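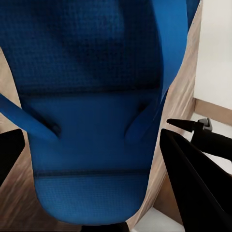
A blue office chair, a wooden floor and the gripper, in simulation.

5/27/22

My mother's rule was that you don't sweep round a chair, you move the chair. I broke that rule for most of my twenties and have now spent a fair part of my evenings reading about people trying to teach it to machines.

The chore in question is tidying a study. Push the chair in, get it off the bit of floor you want to clean, put it back where it lives. I can do this with my hip while holding a mug. For a robot it is a proper day's work, and the chair up there is the simulated sort, all mesh and cobalt blue, with no crumbs down the back of it.

I got interested because of Hullus, the robot vacuum we bought for the flat in Foleslow. (The name is ours. The box called it something with a lot of capitals.) Hullus cannot move a chair. Hullus can find a chair, repeatedly, with its face. The app keeps a tally of what it calls "obstacle events", and when I last looked we had reached 1873, which for a two-bedroom flat seems a lot of obstacle. Before each run I go round lifting things on to other things, so the labour has gone from hoovering to preparing the way for the hoover, like a footman.

So could something with a grip do better? Some of it, yes, slowly. The trouble with an office chair is that it offers you so many places to take hold and most of them are bad. Pull on the top of the backrest and it tips. Grab an armrest and the whole thing swings round to face you. Castors go wherever they fancy, and a person corrects for that without noticing. A machine has to notice everything, and from close up a backrest is mostly a great wall of blue.

Practising in simulation makes sense to me. You can ram a pretend chair 921 times before breakfast and the downstairs neighbours don't write a letter. What I wonder about is the carry-over. Our real chair, a Lukáč I got second-hand, has one castor that sticks and a cardigan that has been on the back of it since last June. I would like to see the cardigan in the training.

The shop floor is further along, as you'd expect. I used to temp at Ziltach, packing bathroom fittings, and they had an arm on the line that put taps into trays all day without a grumble. It worked beautifully as long as the tray was where the tray always was. One afternoon a tray arrived back to front and we got a 39 minute tea break out of it. A house is nothing but trays that are back to front.

My guess is 12 years before anything I could afford will tuck a chair under a desk and leave the cat alone while doing it. I've been wrong before. I was very sure about bread machines.

Meanwhile Hullus has stopped under the sofa again and is asking, in its polite voice, to be moved to a new location. I'm going to finish my tea first.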